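[1/18]
레티에르 교구 주교회의 연락사무국에서 알려 드립니다. 본 회의 대표단이 9월 중 베셀렌을 방문하여 현지 교회 지도부 및 종교 간 협의회 관계자와 면담하였습니다. 방문 경과와 합의 사항, 후속 일정을 아래 글타래로 나누어 게시합니다.

[2/18]
대표단은 라우타로 시스테르나스 주교를 단장으로 하여 그라시엘라 베르가라 수녀(사회사목 담당), 페르민 부스토스 신부(사무차장)로 구성되었습니다. 베셀렌 측에서는 보후밀라 이레시 협의회 의장과 하디 아탈라 사무총장이 대표단을 맞이하였습니다.

[3/18]
면담은 오전 10시 베셀렌 협의회 회관에서 시작되었습니다. 이레시 의장은 환영사에서 양 기관의 교류가 피게로아 지역 수해 당시의 공동 구호 활동에서 비롯되었음을 상기하고, 당시 구호에 참여한 본당과 공동체에 다시 한번 사의를 표하였습니다.

[4/18]
시스테르나스 주교는 답사를 통해 주교회의 의장단의 인사를 전하고, 이주민 가정에 대한 사목적 동반이 양 기관 공동의 과제임을 밝혔습니다. 이어 주교회의 명의의 서한을 이레시 의장에게 전달하였습니다. 서한 전문은 사무국 소식지 다음 호에 수록합니다.

[5/18]
첫째 의제는 이주민 가정 지원이었습니다. 베르가라 수녀의 보고에 따르면 지난 회기 동안 레티에르 교구 상담 창구에 접수된 사례는 731건입니다. 주거 문제와 자녀 취학에 관한 상담이 가장 많았으며, 체류 서류와 관련된 문의가 그 뒤를 이었습니다.

[6/18]
아탈라 사무총장은 베셀렌 지역의 상담이 종단별로 따로 운영되어 같은 가정이 여러 기관에 동일한 서류를 반복하여 제출하는 사례가 있다고 설명하였습니다. 양측은 공통 접수 양식을 마련하기로 하고, 초안 작성은 레티에르 사무국이 맡기로 하였습니다.

[7/18]
공통 양식에는 신청인의 종교를 묻는 항목을 두지 않습니다. 이는 베셀렌 협의회가 제안하고 대표단이 동의한 사항입니다. 개인정보의 보관 기간과 열람 권한에 관하여는 양측 법률 자문의 검토를 거친 뒤 별도 지침으로 정합니다.

[8/18]
둘째 의제는 피게로아 공동 묘역의 관리 문제였습니다. 해당 묘역은 여러 종단의 신자가 함께 안장된 곳으로, 진입로와 배수 시설의 보수가 지연되어 유가족의 불편이 이어져 왔습니다.

[9/18]
부스토스 신부는 보수 구간과 비용 분담안을 설명하였습니다. 진입로는 주교회의가, 배수 시설은 베셀렌 협의회가 각각 부담하는 방안에 양측이 원칙적으로 합의하였습니다. 공사 중에도 추모 예식은 중단 없이 거행할 수 있도록 우회 통로를 확보합니다.

[10/18]
묘역 내 기존 비석과 표지는 이전하지 않습니다. 불가피하게 일시 이동이 필요한 경우에는 해당 종단 책임자의 서면 동의와 유가족 통지를 먼저 거치도록 하였습니다. 이 점에 관한 유가족 여러분의 문의가 많아 별도로 말씀드립니다.

[11/18]
셋째 의제는 청년 교류입니다. 양측은 디브데일 수련원에서 청년 대화 모임을 공동 주최하기로 하였습니다. 참가 인원은 각 기관 추천자를 합하여 27명으로 하고, 숙박과 식사는 수련원에서 제공합니다.

[12/18]
모임의 주제는 '이웃의 전례를 이해하기'입니다. 참가자는 상대 종단의 예식에 참관할 수 있으나 참여를 요구받지 않습니다. 아침과 저녁 기도 시간은 종단별로 보장되며, 음식 규정도 신청서에 기재된 내용에 따라 준비합니다.

[13/18]
참가 자격은 만 19세 이상의 청년으로, 소속 본당 또는 공동체 책임자의 추천서가 필요합니다. 신청서는 각 본당 사무실에 비치되어 있습니다. 전자우편 접수는 받지 않으며, 작성한 신청서는 본당을 통하여 교구 청년국으로 제출하여 주시기 바랍니다.

[14/18]
면담을 마친 뒤 대표단은 협의회 회관에서 오찬을 함께하였습니다. 오찬에는 베셀렌 지역 본당 사제단과 수도회 장상들도 참석하여 사목 현황에 관한 의견을 나누었습니다. 오후에는 피게로아 묘역을 찾아 종단별로 위령 기도를 바쳤습니다. 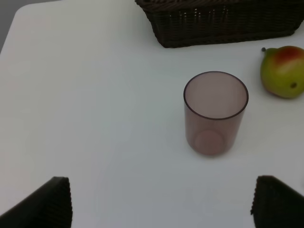
후속 일정 및 안내

[15/18]
공통 접수 양식의 초안은 사무국 내부 검토를 거쳐 베셀렌 협의회에 송부됩니다. 실무 책임자는 레티에르 측 베르가라 수녀, 베셀렌 측 아탈라 사무총장입니다. 상담 창구를 운영하는 본당에서는 현재 사용 중인 양식 사본을 사무국으로 보내 주시기 바랍니다.

[16/18]
피게로아 묘역 보수를 위한 특별 헌금은 각 본당의 사정에 따라 시행합니다. 봉헌금은 교구 관리국의 지정 계좌로만 송금하여 주십시오. 개인 계좌로 모금을 요청하는 연락은 본 사무국과 무관하며, 그러한 연락을 받으신 경우 본당 신부에게 알려 주시기 바랍니다.

[17/18]
이번 방문의 합의문은 한국어본과 현지어본으로 각각 작성되었으며, 인쇄본 1,000부를 본당과 수도회, 교구 기관에 배포합니다. 추가 부수가 필요한 기관은 본당명과 수령인 성명을 적어 사무국에 서면으로 신청하여 주십시오. 합의문의 일부를 인용하실 때에는 조항 번호를 함께 표기하여 주시기 바랍니다.

[18/18]
시스테르나스 주교는 귀환 후 사제단에 보낸 공지에서 "합의한 바를 본당의 일상 안에서 이행하는 일에 힘을 모아 주시기를 청한다"고 밝혔습니다. 베셀렌 협의회 대표단의 답방 일정은 양 기관의 협의가 끝나는 대로 이 계정을 통하여 공지합니다. 관련 문의는 평일 오전 9시부터 오후 5시까지 연락사무국에서 받습니다.

레티에르 교구 주교회의 연락사무국

정정하여 알려 드립니다. 위 9번 글의 비용 분담안은 원칙적 합의 단계이며, 최종 분담액은 양측 재무 담당 부서의 확인을 거쳐 확정됩니다. 확정 전 금액을 본당 주보에 게재하는 일이 없도록 협조하여 주시기 바랍니다.

추가 안내입니다. 디브데일 청년 대화 모임의 추천 인원에 관한 본당별 배정표는 청년국에서 공문으로 발송합니다. 공문을 받지 못한 본당은 청년국으로 직접 연락하여 주십시오. 수련원 측에 개별적으로 문의하시는 일은 삼가 주시기 바라며, 교통편은 신청 접수가 끝난 뒤 참가자에게 개별 통지합니다.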